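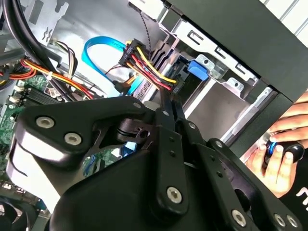 The vendor page for the Fullonine fingers says they will take any connector a person can take, and Belkadi's comment when I passed that on was that a person has two hands and can see behind the cable. Fair. I wrote it at the top of the page and kept going.

March, bench 2, started 9:40

Comparing the Fullonine linkage fingers against the old Gurkach parallel jaw, on desktop teardown. Same case, same jobs: pull drive power, pull SATA data, work the blue tabs, get the fingertip into the cage slots. Driving by hand controller throughout. No autonomy claims today, please, whatever ends up on the slides.

First impressions. The narrow tip is good. It goes into gaps where the Gurkach pads would have been hopeless, and I could get alongside the power connector without plowing through the data cable first. What I don't like is the width of everything behind the tip. The linkage spreads when it closes and the outer arm wants the same space as the wiring loom. Twice I backed out for a reason that had nothing to do with the connector.

The wrist camera has the same problem. The gripper takes up most of the view and the part I need to judge — how far past the connector body the fingers have gone — is exactly the part it hides. I was going by feel, and there is no feel on this controller.
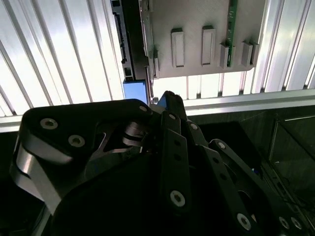 Closing speed at 400 is too much for plastic tabs. Dropped it to 183 and the tip stopped skating, but then the approach drags and I get impatient and overshoot with the arm instead. Probably we need two speeds on one trigger. Sarel has that in its newer controller firmware, supposedly. I'd want to see it before ordering anything.

Also not convinced by the repeatability number everyone quotes. It was measured on a free fingertip in open air. Put some side load on those long thin bars and I want the number again.

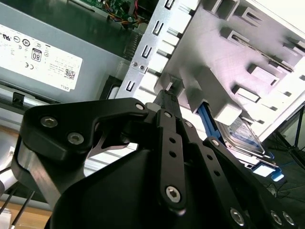

Fingertip at the drive cage, power supply upper left.

Cage slots: reach is fine, angle is not. Coming in from this side the wrist is close to its limit and any correction turns the whole tool. Try rotating the case before blaming the gripper.

To do
— redo the connector pulls with the Gurkach, same case position, or the comparison is worthless
— side load test on the tip, gauge on the bench
— ask Fullonine for a drawing with the closed width on it, the PDF only gives open
— second camera off the wrist, looking across the case

Not signing off on buying a second set yet.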